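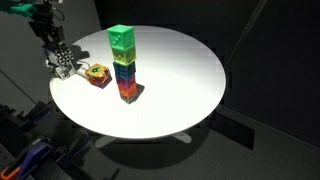
Fuvlow notebook, cube stacking by remote control

Starting point for whoever reads this after me: we want the arm to learn the tower task from our demonstrations. The operator wears the glove and stands behind the arm, on the side of the clamps. The other person watches the table and keeps one hand near the stop button. Please do not do both jobs alone. I did it once in August and it was not a good idea.

What I wrote on the whiteboard, copied here before it is wiped:

Move slowly when the cube leaves the table, and also slowly in the last part above the tower. In the middle you can go at a normal speed. If you stop to think, the recording keeps your thinking too, and later the arm will copy the pause. So decide first which cube you will take and from which side, and then press the pedal.

Do not correct the tower with your own hand during a recording. If it leans, let it lean, and write it in the log.
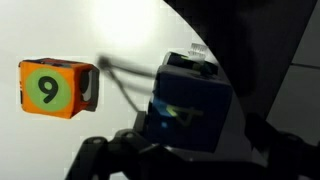 The thumb is still the difficult finger. In my glove it closes a little earlier than I want, and the cube turns in the grip. Florencia Medina has smaller hands and has less trouble with it. She calibrates with the fingers flat on the desk, then a full fist, then a pinch. I always skipped the pinch. With the pinch included my thumb is better, though I would not call it solved.

About the wrist camera: it sees the cube well until the fingers close, and after that they hide a large part of it. For placing we depend more on the view of the whole table. I asked if we can turn the wrist camera by 90 degrees, but the bracket from Clukley has only one position. A new bracket must be drawn. I put it on my list.

The cable needs attention before every recording. Check that the hand can make its full turn without pulling it.

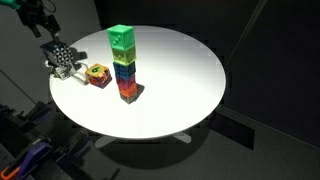 Lavach, 23 April 2024

Morning used for lights. We kept the lamp above the table on and the room dark, as in the former set. The white of the table is too strong in the overview camera, so I lowered the exposure by one step. The numbers on the cubes are easier to read now.

Afternoon, recordings with Florencia at the glove and me at the stop button. Then we changed places. Her demonstrations are smooth. Mine have a small shake when I let go, visible in the wrist position curve, and I think it comes from lifting my elbow.

Recording 3356 is to be removed. I pressed the pedal too late and the first part of the reach is missing. The file itself is fine, so the automatic check will not find it.

Rule agreed for the labels: a placement is "good" if the cube is less than 5 mm off from the one under it, otherwise "accepted". If the tower falls, we keep the file and mark it "fall". Chidiac asked for these also.

To do:
Draw camera bracket
Second glove, ask for the small size
Tape on the floor for the operator's feet
Copy today's files to the shared disk (done, log not yet)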